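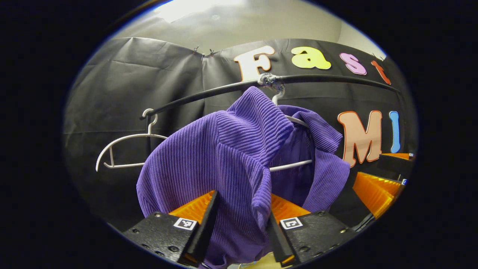
Purple corduroy jacket on the sample rail, March.

Progress report: Stillton clothing reuse project
Prepared by Isla Rankin for Fraser Morrison, Berrada Fund

Sorting and repair

The second half of the grant period has gone mainly on coats and jackets. Shirts and knitwear were finished ahead of plan, and Kirstin Lamont moved over to the outerwear bench in March. She and Innes Lamont have now repaired 26 jackets against a target of 20. Most needed new linings or buttons. Two were beyond repair and have been kept for parts.

Corduroy has taken longer than we allowed for. The wide-wale pieces have to be pressed from the inside so the ribs are not flattened, and the collars need steaming by hand. We have changed the work sheet to allow a full morning for each one. Loose threads on the inside are now trimmed at the final check, after the garment has been hung.

Hanging and display

We bought a black rod and a black fabric backdrop from the equipment line. Dark colors, purple in particular, were hard to judge on the old cream wall. White plastic hangers are in use for now. They are too narrow in the shoulder for the heavier coats, and Elspeth Paterson is getting prices for wider ones.

Spending

Of the $3000 awarded for this stage, the linings and thread are paid for in full. The steamer repair came in higher than quoted — the difference was met from our own funds. No change to the budget is requested.

Next steps

The first rail goes to the Wurnley shop next month. Labels are still to be printed, and the price list needs Elspeth's approval before anything leaves the workroom. We will send sales figures with the final report.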